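Wetimberg Bastau rain jacket, after one spring of wearing

I bought this jacket with my own money, and I have worn it almost every working day for two months. I waited with my review because the first week with new clothes is always a happy one and I did not want to write only from that week.
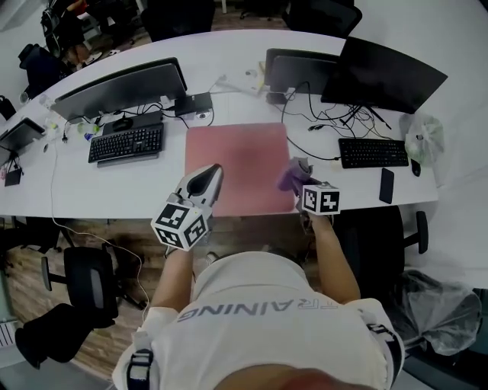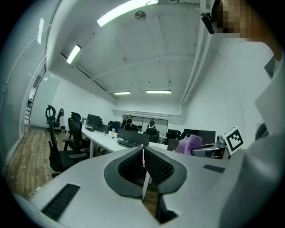
A T-shirt in the first, a light gray sleeve in the second. 

The Bastau is a thin jacket for the months between winter and summer. It has a hood, two side pockets with zippers and one inside pocket. I took the color which the shop calls "wet stone." In the shop light it looked green to me, but outside it is a quiet brown and it goes with all my trousers. I paid 127 dollars. The full price on the label was 239, and for this amount I would have kept walking.

About the size. I am normally a medium and I ordered medium. The shoulders fit very well, but the sleeves are long, and when I let my arms hang the cuffs come to the middle of my thumb. My brother-in-law Orlando Montoya has the same jacket in large and he has the same problem, so I think it is the cut and not my arms. The cuffs have a small strap and after you close it the sleeve stays where it should. Under the jacket there is place for a shirt and a thin sweater. A thick sweater is already too much, and the armholes start to pull.

In rain it is good. I walk 25 minutes from the train to work and back again, and in normal rain I arrive dry. One time I was caught in a really heavy storm, and then a little water came in at the front zipper, near the chest. The zipper has a flap only on the inside. I would like to see one outside also. The label gives a number of 2,000 for the fabric, and the seller explained to me that this is enough for light rain and not for mountains. I think he was fair with me.

What I like most is the collar. It is lined with a soft cloth, almost like flannel, and it does not scratch when you have just shaved. My old jacket from Namboodiri had a hard collar and I got a red line on my neck every evening.

What I like less:
The side pockets are too high. With a backpack belt closed I can't get my hand in.
The inside pocket is narrow. My phone goes in, but with its case I have to push.
The fabric makes a noise when you swing your arms. On the street I don't hear it - in a quiet hallway everybody hears it.

I washed it twice, at low temperature, with the zippers closed. The color stayed the same. A thread came loose at the left pocket after the second wash and I cut it off, and the seam is still holding.

Before buying I also tried the Wurum field jacket in the same shop. It is warmer and the pockets are better placed, but it weighs 403 grams more on the shop's scale and it has no hood. For somebody who drives to work it may be the nicer one. I walk, so I took the Bastau.

I give it four stars from five. At the full price I would give three. If you have short arms, please try it on in a shop before you order it, and ask if they have the new color that should come in June.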